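Week 6 handout: Detention, memory and who gets to compare

Revised February 2018. Bring this to the seminar. Last year's group brought opinions, which were lighter to carry.

## 1. The Broltdale case

Broltdale held 347 people at its fullest, most of them families moved under an emergency order that was meant to last one winter. The order was renewed until people stopped noticing it was being renewed. Officials called the place a "reception settlement". Read the camp rules (reader, p. 37) and mark every word that would suit a holiday brochure. There are more than you'd like.

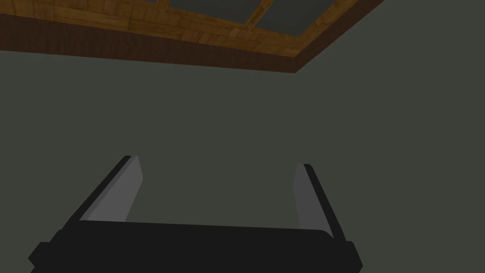
## 2. Silence, then testimony

Many former detainees said little to their children. Historians used to put this down to shame, a tidy answer and one that let everybody else off. Becerra's study of the Broltdale families offers a different reading: people kept quiet at home but talked freely among themselves, at funerals and over cards. The silence was partly a matter of who was asking.
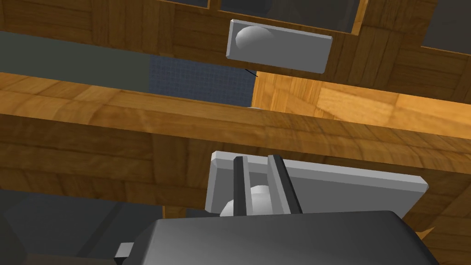
Oral history has its own problems, and you should be able to name a few in the exam. Witnesses borrow from each other, dates slide, and a story told often gets smoother. Small fittings tend to survive all this. A witness who can't give you the year will describe a cupboard door exactly, down to something like the round white knob on its pale plate in the picture, and the temptation is to trust the rest of the account on the strength of it. Don't -- or at least, not yet. Check it against the Rerlow papers first.

## 3. From memory to protest

In November the descendants' group marched to the holding centre at Drakau, which now detains people waiting on asylum claims. Their banners used the old camp's name. Critics called this an insult to the original detainees, several of whom were at the front of the march.

For the seminar, take one of these positions and defend it, whether or not you like it:

- The comparison is sound as law: both systems detain without trial.
- The comparison is weak as law but fair as warning.
- The comparison does harm, whatever its accuracy.

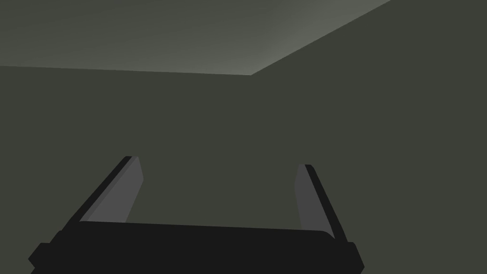 Whichever you choose, deal with the strongest objection to it and leave the silliest one alone. "Things were different then" is a remark about calendars and will be marked as such.

## Reading

- Becerra, chapters 2 and 5. Chapter 3 is on method and is heavy going.
- Rerlow papers, folder 93. The handwriting improves after the first few letters.
- The Drakau inspection report, summary only, unless you are fond of appendices.

Response papers are due before the seminar, 2000 words at most, footnotes included.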